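Newsroom > Company News > Service and Maintenance

May 13, 2021
By the Sturnix Press Office

GEMBERG – Sturnix is happy to share the care routine it has put together for its Parri tabletop cell, the drinks-and-tableware station that has kept our workshop in Gemberg busy (and, we'll admit, very fond of lemons) through a long spring of setting up and tuning.

Owners have been asking us for a plain, friendly guide to looking after the cell between service visits, and we wanted to write one that a person could follow with a cup of coffee in one hand. The full routine takes 30 minutes and is meant to be done every 500 cycles. It starts with the mounting screws, which are checked by hand and then with the small driver that ships in the door pocket. After that come the cables, the two lenses and finally the table covering, which should be wiped from the far edge toward the base. Crumbs and lint are small things, but the wrist camera looks at the surface from close up, and a clean table makes for a much calmer first run.

Once everything is wiped and tightened, the tableware goes back out and the head and wrist views are compared with the saved ones.

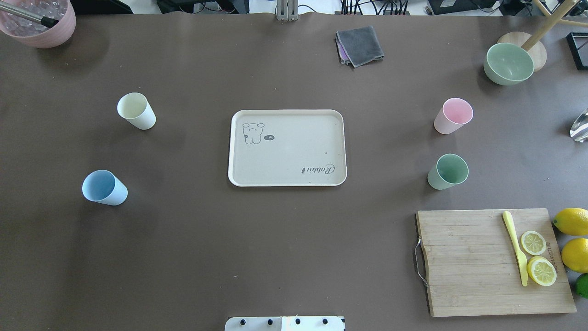
Tray, cups, bowl and cutting board from the head position, then a closer look from the wrist.
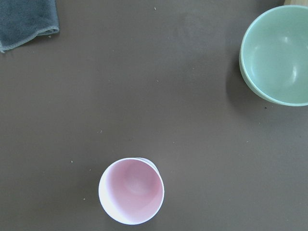 Lastum, which has run a Parri cell since July, told us that the comparison step was the part its staff had been skipping, and that putting it back into the routine had cut the time lost to re-teaching cup positions from 54 minutes a week to 5. Lastum also asked for larger type on the checklist, a very fair request, and the new printing has it.

The guide goes out free of charge to every Parri owner, together with a spare set of screws and a lens cloth. Owners who would sooner have us do the first round with them are welcome to call the Gemberg service desk, and we will gladly walk through it at whatever pace suits. Printed copies are being mailed now, and the checklist will also be tucked into the door pocket of each new cell.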